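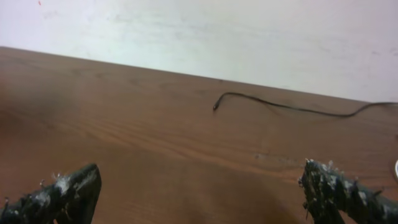 Section 5: Building a filmography page

A filmography page lists an actor's screen credits. The Tresov catalogue will build one for you from imported data, and the results look convincing. Treat them as a first draft. Most of the mistakes we hear about from film clubs and archives came in with an import and were never checked.

5.1 Importing the credits

1. Open the People tab and choose New Person.
2. Type the name as it appears on screen. If the actor has been billed under more than one name, put the others in Also Credited As.
3. Choose Import Credits and pick a source.
4. Leave Merge Automatically switched off.
5. Press Start. The list stops at 400 entries. If your actor has more, run the import again with a later start year.

Caution: Merge Automatically joins people with matching names. It claims to check dates of birth as well, but it skips the check when either date is blank, and plenty are. In the Plevham archive it gave a silent-era comedian a run of 1980s police dramas.

5.2 Checking what came in

1. Sort the list by year and read it from top to bottom.
2. Look for credits before the actor was old enough to work, or long after they stopped.
3. Open any entry marked Uncredited. Keep it only if you can name a source you have seen yourself, such as the film or a call sheet. A fan page that repeats another fan page is one source at best.
4. Check the year on each film. The catalogue may hold the year of production, the festival showing or the general release, and it won't tell you which.
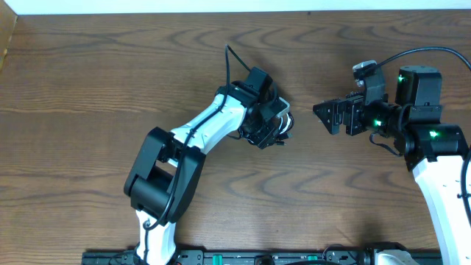
5. Set Year Type to Release for every entry you keep, and correct the year where needed.

Note: The Confidence score beside each credit runs up to 100. It measures how many sources agree with each other. Several sources that copied the same error will score very well.

5.3 Leading and supporting roles

The Role Size field is filled in from billing order. This works badly for ensemble films and worse for anything billed alphabetically. Vicente Cisternas, billed third in the Santoro crime films, is on screen more than anyone else, and the import still files him under Supporting.

1. Select the credit and choose Edit Role.
2. Change Role Size by hand if you have good grounds.
3. Write those grounds in Notes. "Everyone knows" will not help whoever edits the page next.
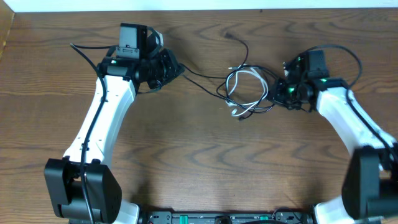

4. For voice work, tick Voice Only and leave Role Size blank.
5. Press Save before moving to another credit. The Autosave label appears whether or not the change has been stored.

5.4 Error 111

Error 111 means two credits share a film and a character name. Delete the one with fewer details. The Repair button offers to do this for you, but it keeps whichever was added last.

If the error comes back after you delete the spare, close the page, reopen it and look under Television as well. Estthorpe users have found duplicates there for feature films shown in two parts.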